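Bramance Water District
Fri 12 December
Winter service notice for all customers in Bramance and the Stomon valley. Please read the full thread.

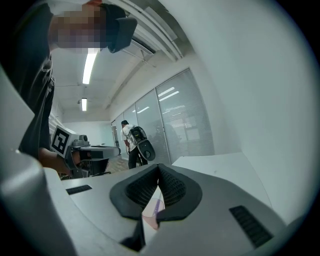
2 min read · thread unrolled

The District's winter schedule is now in effect and runs through the end of February. It changes office hours, meter reading and the way we handle reports of low pressure. Details follow by topic.

Office hours. The counter on Choo Street is open 8:30 a.m. to 4 p.m., Monday through Thursday. On Fridays we close at noon. The payment slot by the side door is emptied every business morning, and a payment left there before 8 a.m. is credited the same day.

Meter reading. Crews will not dig out meter boxes buried under packed snow. If yours cannot be reached, your bill will be estimated from the same period last winter and marked with the letter E. The difference is settled on the first bill after an actual reading.

You may also send in your own reading. Write down all the digits on the dial, left to right, including any zeros at the front. Readings can be handed in at the counter or entered on your account page.

Frozen pipes. Most calls we receive in a cold spell concern pipes on the customer's side of the meter. These are the property owner's responsibility. Our crews cannot thaw them or recommend a particular plumber.

Before a hard freeze, disconnect garden hoses, close the inside valve to outdoor faucets and open the cabinet doors under sinks on outside walls. On the coldest nights a thin, steady stream of water from the faucet farthest from the meter will help.

Please do not use an open flame on a pipe. A hair dryer or a heating pad is safer. Begin at the faucet end, leave the faucet open, and keep electrical items away from standing water.

Know where your main shutoff is. In houses built before the Rimura line was laid it is often in the crawl space or behind the water heater. In newer houses it is usually in the utility closet. Turn it once or twice a year so that it does not seize.

Main replacement, upper Rimura. Work on the upper section has been stopped for the season and will resume when the ground allows. The section serves 262 addresses. All of them remain on the old main until spring, and their service should not be affected by the pause.

Steel plates are in place over the two open road cuts on Rimura Road. Drivers should slow down, and plow operators have been given the locations. If a plate shifts or becomes noisy, report it to the number below – please do not try to move it.

Discolored water. Customers near the end of the Stomon line may notice a yellow or light brown tint after a hydrant has been used. Run the cold water in the bathtub until it clears. Avoid running hot water or doing laundry in the meantime.

If the tint is still there after an hour, call us. Have your street address ready and tell us whether both the hot and cold taps are affected.

Hydrants. Residents who have a hydrant at the front of their property are asked to keep three feet clear on all sides, with a path to the street. Snow from driveways should not be piled against it.

Tank deliveries. The District does not deliver water to private tanks or cisterns in winter. A list of licensed haulers is kept at the counter. Haulers filling at the Stomon standpipe are limited to 2000 gallons per visit and must sign the log.

Payment plans. Customers who have fallen behind may apply for a plan at any time. Service to occupied homes will not be shut off for nonpayment before March. The balance remains due, and late fees are suspended only for accounts with a plan in place.

The application is one page. Bring a recent bill and a photo ID. Renters may apply if the account is in their name. If it is in the landlord's name, speak with us first.

Vacant property. If a house will be empty for more than two weeks, we recommend having the water shut off at the street. The request form asks for two business days' notice. There is no charge to shut off, and the regular fee applies to turn back on.

Emergencies. For a main break, a shifted road plate or a complete loss of water, call the District's main line at any hour and ask for extension 2527. Please do not report emergencies in replies to this thread. The account is read during office hours only.

Printed copies of this notice are at the Choo Street counter, in large type on request. Corrections, if any, will be posted as replies to the first post.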